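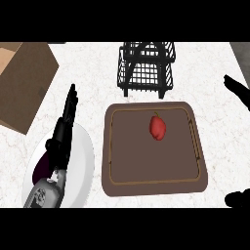
1. Welcome and previous minutes

Celeste Espinoza opened the meeting at 10 am and thanked everyone for coming along in December, when most of us would sooner be winding down. There was a warm welcome for the Unddale people, who joined by phone and could be heard quite well once they had moved out of their hallway. The minutes of the November meeting were accepted, with one correction: the Trisitlow controller was described there as "retired", and it is only resting until its new firmware is ready.

2. Gripper comparison in the simulated kitchen

Celeste took us through the simulation work, and there was a good deal of it, so the item ran well past its slot (no complaints were received). The two-arm kitchen layout is the one we have all come to know: marble counter, wire rack at the back, red pepper on the cutting board, white plate over to the left and the cardboard box beyond it. She has kept that layout for both grippers so that the results can be laid side by side.

Since the last meeting she has run 1084 attempts at moving the pepper from the board to the plate, shared evenly between the Stosedix gripper and the Sosa gripper. The Stosedix fingers are long and narrow and did very nicely when coming in beside the rack, but they tended to roll the pepper before closing on it. The Sosa pads are broader and held on better, though they were inclined to bump the rim of the plate on the way down. Altogether 355 attempts failed, and Celeste would like to sort these by cause before anybody starts quoting a winner. The meeting agreed with her wholeheartedly.

Unddale asked whether a glossy pepper is a fair test, as the friction setting in the simulator has been a sore point before. A long and very friendly discussion followed. It was felt that the setting is probably a touch too slippery, and that both grippers have at least suffered from it equally. Celeste will repeat a smaller batch with a higher friction value and bring the two sets of numbers along together.

3. Camera view

The current view is wide and leaves most of the second arm out to the right, with only bits of it showing along that side. This is fine for watching the left arm but a nuisance when trying to work out why a handover went astray. Moving the camera back was suggested, and so was adding another one above the counter. The meeting leaned towards the second camera, provided it doesn't slow the runs too badly. The black bands at the top and bottom of the saved pictures were also raised. They do no harm to the scoring, but they do hide the near part of the plate, and Unddale offered to look at the export settings and see whether a taller picture can be had.

4. Controllers

The Trisitlow controller was tried briefly against our usual one, with the Stosedix gripper only. Its movements were smoother on the approach and everyone who had watched the replays remarked on it. It did, however, pause for 3 seconds before closing the fingers, every single time, and we have no explanation as yet. Celeste has written to Trisitlow with the logs. It was agreed to leave the controller out of the main comparison until we hear back.

5. Moving to the real bench

There was some enthusiasm for getting onto the real bench before the break, and Celeste was sorry to pour cold water on it. The mounting plate for the Sosa gripper has not arrived, and she would much prefer to start with both grippers ready to go. The bench stays booked for us in the new year.

6. Actions

Celeste to sort the failed attempts by cause and rerun a small batch with higher friction.
Unddale to check the export settings and report on the cost of a second camera view.
Celeste to chase Trisitlow about the pause, and Sosa about the mounting plate.

7. Other business

The shared drive is filling up with replays, so please clear out any you no longer need. Thanks were recorded to Unddale for the shortbread.

The meeting closed at 11:40 am, with 2 items on cable routing held over to the next one.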